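工单 199:抓取规划偶尔把料箱壁当成物体
提交:Pak-hei Pan
模块:感知 / 分割
状态:处理中

周五下午
大家好,又是我!Oker 上的规划器今天一直给我出怪姿态,夹爪要往箱壁的斜面上去,还好碰撞检查每次都拦住了,日志里就一行 "no valid approach",然后重试,再重试……跑了 19 轮,有 4 轮是这样。重启节点没用,换回上个版本的权重也一样。

第一步:先怀疑标定
重新跑了手眼标定,误差跟三月那次差不多,我就不折腾它了。Smaranda 让我把点云和箱体模型叠起来看,底面贴得挺好,左边那面壁高出来大约 9 毫米。嗯,有点意思。

第二步:查箱体模型
模型里四面壁写的都是垂直的(我写的,对不起 Pádraig,你去年就提醒过我)。真箱子的壁是斜的,背景一减,斜面就剩下一条,分割那边高高兴兴给它套了个掩码。我把倾角补进 bin_model.yaml,重跑录下来的数据,假目标少了一大半,可是靠左壁那堆东西还是会和箱壁粘成一块。箱底和左边那块灰色的小金属片颜色几乎一样,光靠颜色分不开,反光皱巴巴的那件深度又全是洞。橙色网状擦洗球倒是稳得很,回回第一个认出来。
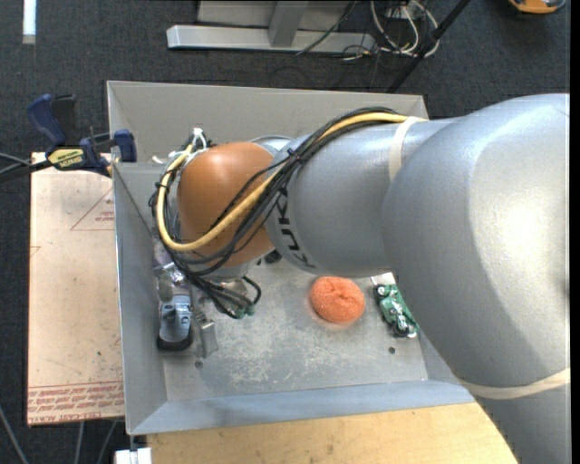 第三步:手臂自遮挡
拍照位太低了,手臂和线缆横在箱子上方,自体过滤只认连杆网格,不认线缆!黄的那根粗线和那几圈黑线全漏进点云里了。我先把关节那一段的过滤半径加大,顺便把拍照位往后退。Teodor,退多少你那边的节拍能接受?

还没弄完的
反光件的深度补全我想试试 Brândușa 那个分支,谁有能编译过的版本麻烦发我一份。改动都推到 bin-walls 分支了,周末不动机器,下周接着跑。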